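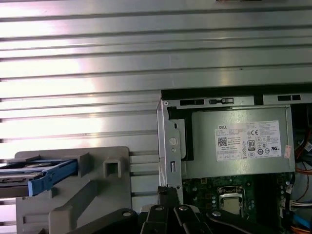 How many demos does one teardown step need before the policy is worth testing? Twenty clean ones, if the same person drives all of them.

2/ We log remote-control runs on desktop PCs. 221 kept so far. Anything with a pause over 2 seconds gets redone.

3/ Elínborg hand-guides the arm for screws. I use the remote for cables. Mixing both in one set made the grip timing worse.

4/ Next: power supply removal, Dell cases first.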